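Our river camp land is finally back in our hands

4 July 2025

I've been sitting on this news for a couple of weeks, and now that the papers are signed I can spill it. The Ongart River people (that's us!) have the title to the old Casano camp, all 400 acres of it, from the county road down to the gravel bar where my grandmother used to dry fish.

If you grew up around here you know the place. It was a summer camp for years, then a gravel yard, then pretty much nothing but blackberries and a locked gate. Our tribal council first asked about buying it 11 years ago and got a polite letter back. Then came three more polite letters. The Prellum Land Trust stepped in the winter before last, bought the property when it went up for sale, and held it while we worked out the transfer. The last signature went on in June.

I drove out with my auntie and two carloads of cousins the morning after. The gate code didn't work, so we walked in from the road, which took a while with the stroller. Auntie went straight to the big maple and stood there with her hand on it, and I left her alone and went to look at the water. It's low this year, but clear, and you could see right down to the stones.

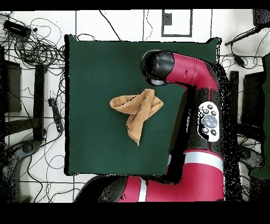 A tan towel on a green mat, with a red and black robot arm at right.

So what happens now? The short version is that the council wants to go slow. The first job is pulling out the old fencing along the Cundska Creek side, where it keeps catching brush every time the water comes up. After that there's a plant survey, and our language class has already asked to hold a few sessions out there — they want to put the old place names back on a map while we still have elders who can say them right.

There won't be any building for at least two years. I know some of you were hoping for cabins, and so was I, a little. But the septic is shot and the road needs work, and I'd take the camas meadow over a cabin any day.

The first community day had 41 of us signed up last time I looked, and there's still room. We'll meet at the Casano gate at 8 in the morning (new code, I promise) and carpool down from there, because the lower lot only fits a handful of trucks. Bring gloves, long pants and something for the potluck. Kids are welcome, dogs please stay home this time. Call the tribal office if you need a ride, and they'll put you on the list for the van.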